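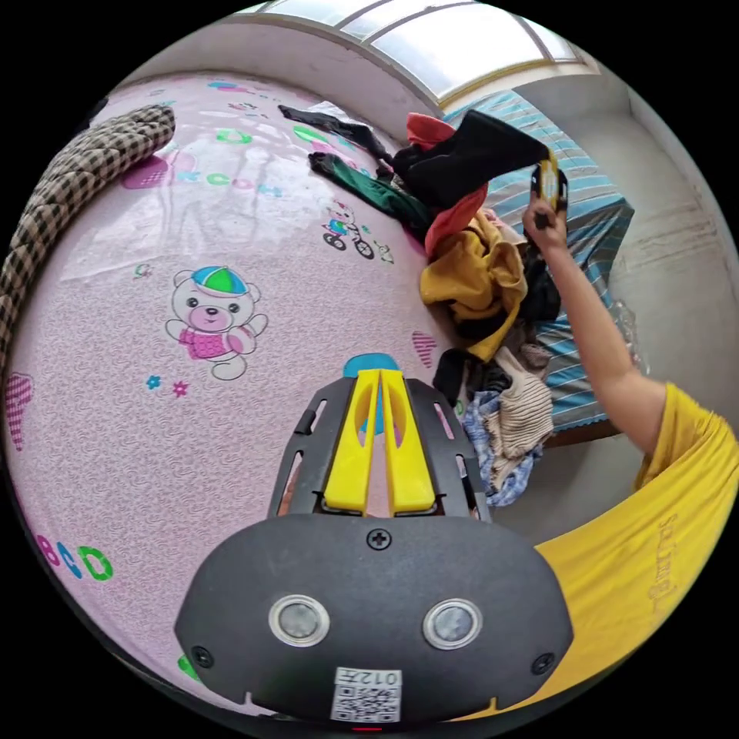
Bedroom Laundry Set – Westlow release

README, second pass. First one had the folder names wrong, ignore it if you still have a copy.

What's in it

Piles of clean clothes on beds, getting sorted and folded. 408 recordings, one pile per recording. Three homes: Westlow, Lukau, Flilton. Westlow is the biggest and the messiest. Flilton is the smallest, mostly towels.

No laundromats, no store shelves, no clothes fresh off a cardboard sleeve. Everything in here has been worn and washed plenty of times. Collars are floppy, knits have stretched, kids' stuff is faded. We wanted it that way.

Numbers

recordings: 408
garments tagged: 741
still images pulled for labeling: 519
recordings set aside for testing: 52

The 52 test recordings are included in the 408, not on top of it. Got asked twice.

Folders

clips/ – the recordings, one folder per pile
stills/ – the labeling images
tags/ – one text file per pile, garment list in the order things came off
beds/ – short note per bed: sheet, blanket, what else stays on it
splits/ – train and test lists

Piles

A pile is whatever came out of the basket. We did not arrange them. Tops and pants and knits all tangled together, sleeves under other things, a sock inside a leg more often than you'd think. Dark things tend to run together, especially dark green next to black, so check the tag file before you trust your eyes on those. Mustard and red are easy. Stripes are easy unless the knit is bunched up, then the stripes go every direction and the outline is a mess.

Lifting order is not fixed. Top piece first is the usual habit but people grab what they can get hold of. Some pull from the middle and the whole thing slides. Left those in.

Bed sheets

Plain sheets and printed ones. The printed ones are harder and I'd look at those first. The pink kids' sheet has a cartoon bear, letters, striped hearts, little animals, and it's wavy in texture on top of that. Anything that finds clothes by looking for "not the background" will pick up the bear's shirt as a shirt. It did for us. The bear's cap too.

So: prints on bedding are never tagged as garments. If you find one that is, it's a mistake, send it to me.

Letters on the sheet are not labels. Don't run a text reader over the stills and expect anything useful, you get half words and bits of alphabet.

Shiny patches happen where the sheet is pulled and the light hits it. Not stains.

Blankets

Rolled or folded blankets stay on the bed, usually pushed to one side. Not part of the pile, not tagged, never folded during a recording. Checked blankets keep getting mixed up with checked shirts in our early labels. Fixed in tags/, but the old stills list from before August still has the error in it. Use the new one.

Tag words

top – t-shirts, shirts, blouses, anything upper body that isn't knit
knit – sweaters, cardigans, knit vests
bottom – pants, shorts, skirts, leggings
small – socks, underwear, hats, bibs
cloth – towels, pillowcases, scarves, patterned squares
unsure – could not tell, even after it was picked up

Please don't merge unsure into cloth. Someone did this and the cloth numbers went silly. Unsure means unsure. A crumpled thing in the middle of a pile often starts as unsure and gets its real word once it's opened out, and both entries are kept, with the time of the change.

Color goes second, plain words only. Dark, black, dark green, beige and brown, blue pattern. No fancy names. "Dark" on its own means we couldn't pick between navy, black and brown in that light. Evening recordings have a lot of these.

Folding

Each home folds its own way. Westlow does shirts in thirds then in half. Lukau rolls nearly everything. Flilton folds towels long and then over twice. No correct fold in this set and no score for neatness. End state is just "put down and let go of", on the bed, on the finished stack.

Stacks fall over sometimes. If it fell and got rebuilt there's a note in the tag file. If it fell and was left, also a note, I think. Might be missing a few of these for Lukau.

Known problems

Socks are undercounted. Pairs balled together got tagged as one thing in Westlow and as two in Lukau. Not fixed.

Garment list in some Flilton files is in the wrong order for the last few items.

A couple of piles have the same shirt come back weeks later. It's a house, people wear there clothes again. If you need garments unique accross train and test, use the strict list in splits/.

Two bed notes say "blue sheet" where it should say pink. Yuen beds were never recorded, the folder is empty and can be deleted.

Privacy

Name tags and school labels in collars are blurred. If you spot one that isn't, tell us which pile and it comes out.

Use

Free for study and teaching. Ask before selling anything built on it. Keep this file with the set when you pass it on.

Contact

Chin-lung Lam. Put the pile number in the subject line or I won't find it. Mornings are best.

To do

socks, again
finish bed notes for Lukau
more printed sheets, dark clothes on dark sheets
delete Yuen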